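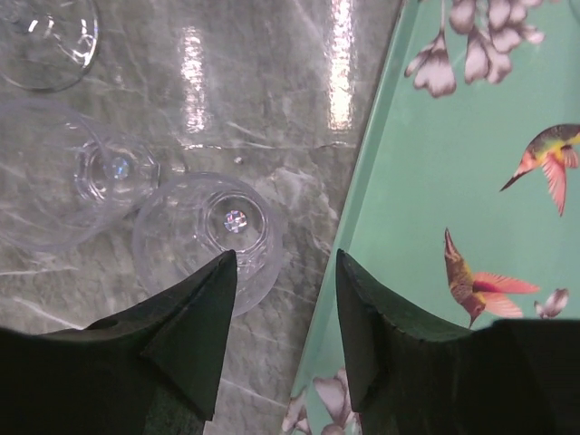
Clear glass is the worst thing you could have picked for a first set, was the first comment we had on the workshop board, and whoever wrote it suggested wooden blocks. A second comment asked whether the arm could see a rim at all with the kitchen lights on. Both are fair and both are dealt with further down, under Known problems.

Fidville Glasses
README and data card

Summary

Fidville Glasses is a small set of recordings from a home-built robot arm working with clear drinking glasses on a polished marble worktop, next to a tray. The arm is called Diltix. It was built at the Llewellyn shared workshop and is now used at a kitchen counter in Calholm, where all of the recordings were made.

The task is to pick up a glass from the marble and put it down on the tray. A person guides the arm through the whole movement by means of a smaller copy of it, joint by joint. Nothing in the set was recorded with the arm running by itself.

We recorded 200 episodes and kept 145. Of those kept, 21 are set aside for testing and should not be used for training.

What is in the download

episodes/ holds one folder for each kept episode. Inside each folder are the wrist video, a table of joint positions and a short notes file.
test_list.txt gives the names of the episodes set aside.
dropped.txt gives the names of the episodes we left out, with a word or two on why.
arm/ holds the drawings for the arm, the wiring diagram and the settings for the motor controllers.
fingers/ holds the drawings for the gripper fingers, in both the old and the new shape.
tools/ has a script for playing an episode back on screen and another for checking that the video and the joint table line up.

The joint table has one row per video frame. Columns are in order from the base upwards, with the gripper opening last. Angles are in degrees. The gripper opening is given as a fraction, where 0 is shut and 1 is fully open. Please don't assume it maps to a width in a straight line – the linkage doesn't work like that. There is a lookup table in arm/ if you need it.

The set-up

The arm is clamped to the counter. There is a single small camera at the wrist and it looks down past the fingers, so both fingertips are in view for most of an episode. We had a second camera on a stand for the first few tries and took it away. It kept being knocked, and every knock meant doing the calibration again.

The worktop is grey-green marble with pale veins. It is polished and it throws back a good deal of light. The tray is turquoise, with a glossy raised rim and a pattern of hummingbirds and blossom. We know a plain matt tray would be easier. The aim was a kitchen as it is normally used, and the tray stays.

The fingers are dark green with pointed tips. The old shape had flat ends, which slid off anything curved. The pointed ones can be brought in close to a glass when another is standing next to it. They need the arm to be well lined up before closing, and the person guiding it has to go slowly.

The glasses were taken from the cupboard as they came. Some have a base that looks quite different from the rim when seen from overhead, so a model that learns only one of the two will struggle. We did not label glass types. If you want to do it yourself, the first frame of each episode is normally the best one to use.

How an episode goes

Glasses are set out by hand on the marble. The tray is put down beside them, and its angle is changed between episodes. The arm begins from its rest position, goes down to a glass, closes, lifts, moves across, lowers, opens and goes back. Recording is started and stopped with a foot pedal, so the length varies. Expect some stillness at both ends. The playback script can trim it with the option --trim, but the files themselves are left as recorded.

Episodes we dropped

Most were dropped for dull reasons: the pedal was pressed too late, the video stopped early, or a cable pulled on the wrist and threw off the last joint. Nine were dropped after a change to the gripper settings, as the opening values no longer matched the rest. We kept episodes in which the first attempt at a grip missed and the second held. These are marked "retry" in the notes file and they may be the more useful ones.

Known problems

Seeing the rims. To answer the second comment: sometimes it can't. From directly above, a clear rim on veined marble is often only a faint circle with a few highlights on it. We have not cleaned up or retouched any video. People who want an easier start could filter for episodes tagged "evening" in the notes, which were recorded with the ceiling lights off and a lamp to one side.

Reflections. The counter shows bright streaks from the lights. They move across the picture as the wrist moves, and our early model went for them as if they were glass. Adding random bright bands to the training video helped a little.

Glasses outside the view. With the wrist low down, a glass at the side may be only partly visible. Don't rely on any one frame to work out how many glasses are on the counter.

Wrist play. There is a small amount of slack in the last joint. It got worse over the period of recording and was tightened once, in September. Episodes made after that have "tight" in the notes.

One counter, one tray. A model trained on this alone will probably learn the counter. Wooden blocks would have had the same fault.

What it is not for

There is no force reading in this set. The gripper was limited in the controller, and the limit suits our motor and linkage only. Don't copy it across to another arm and then try it on glass you like. Wear eye protection if you are leaning in, and start with plastic beakers.

Use and credit

You may use, copy and change any of it, including the drawings. Please mention Fidville Glasses and the Llewellyn workshop if you publish something. Corrections can be left on the workshop board under Diltix. The board is usually read on a Monday.

Still to do

Upload the calibration sheets for the wrist camera.
Redraw the wiring diagram, as the pedal is missing from it.
Record a set with the tray on the other side of the arm.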